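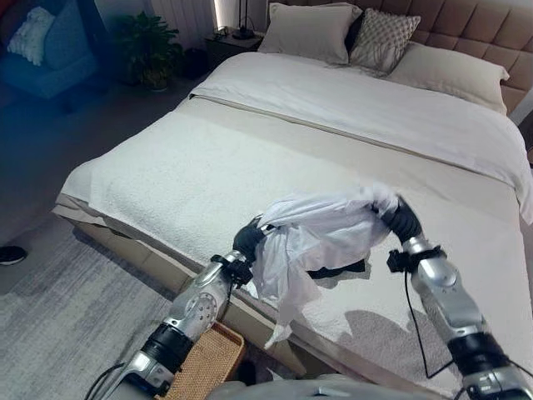 강의 노트 > 양팔 조작과 모방학습

8강. 천은 왜 이렇게 어려울까

자, 오늘은 제가 제일 좋아하면서도 제일 많이 좌절한 주제예요. 변형 물체 조작입니다! 지난 시간까지는 컵이나 블록처럼 모양이 안 변하는 물건만 다뤘죠. 그런 건 위치랑 자세, 숫자 여섯 개면 상태가 끝나요. 그런데 흰 천을 양손으로 쥐고 있는 저 순간을 숫자 몇 개로 적어 보라고 하면요? 저는 못 적습니다. 두 손 사이에서 꼬이고 뭉쳐 있고, 아래로 늘어진 부분은 또 따로 접혀 있잖아요.

그래서 Femow 논문에서는 천의 상태를 아예 추정하지 않아요. 머리 쪽 카메라 영상하고 양팔 관절값만 넣고, 다음 동작을 한 묶음으로 바로 뽑습니다(액션 청킹, 5강에서 했던 그거예요). 처음 읽었을 때 저는 "이게 된다고?" 했어요.

데이터 얘기부터 할게요. 시연은 전부 2742개, 침실과 거실을 합쳐 24곳에서 원격조작으로 모았습니다. 실험실 책상에서만 모으면 편하죠. 그런데 그렇게 학습한 정책은 배경에 스탠드 하나만 켜져 있어도 헤매요. 위 침실만 해도 벽 한쪽은 밝고 안락의자 쪽은 푸르스름하게 어둡고, 흰 천 밑에 또 흰 침대보가 깔려 있습니다. 흰색 위의 흰색! 색으로 천을 분리하는 옛날 방식은 여기서 바로 막힙니다. 침대보 위에 진 회색 그림자도 경계선으로 잘못 잡히기 딱 좋고요.

두 번째로 볼 건 양손의 높이예요. 오른손이 왼손보다 살짝 높죠? 한 팔씩 따로 정책을 학습하면 이런 상대 관계가 데이터에서 사라져 버려요. Femow는 양팔 동작을 한 벡터로 묶어서 예측합니다. 비교 실험에서 Orirus 기준 모델은 팔마다 네트워크를 따로 두었는데, 한 손이 당길 때 다른 손이 못 따라가는 실패가 많았어요. 평가는 315회였고, 표는 뒷장에 붙여 뒀으니 실패 유형 칸을 꼭 보세요. 성공률만 보고 넘기면 재미있는 걸 다 놓칩니다.

가림 문제도 있어요. 손이 천을 쥐면 정작 쥔 부분은 손에 가려서 잘 안 보이거든요. 뭉친 천 아래로 검은 천 조각이 일부만 드러나 있는 것도 그래요. 같은 물건인지 다른 물건인지 영상 한 장으로는 말하기 어렵습니다. 이력을 얼마나 길게 넣어야 하는지는 Liliana Zanetti의 발표 자료에 잘 정리되어 있는데, 저는 길이 8에서 시작하라는 쪽에 한 표예요. 더 길게 넣으면 정책이 영상은 안 보고 지난 동작만 베끼기 시작하더라고요(제가 12월 내내 이걸로 고생했습니다).

과제
Lollorlow 폴더에 있는 시연 로그를 하나 골라서 양손 사이 거리를 시간축으로 그려 오세요. 천이 팽팽해진다고 생각하는 구간에 표시하고, 왜 거기라고 봤는지 두세 줄로 적어 주세요. 손그림도 받습니다.

다음 시간에는 접기 동작의 보상 설계로 넘어갑니다. 5강 노트를 한 번 다시 읽고 오세요.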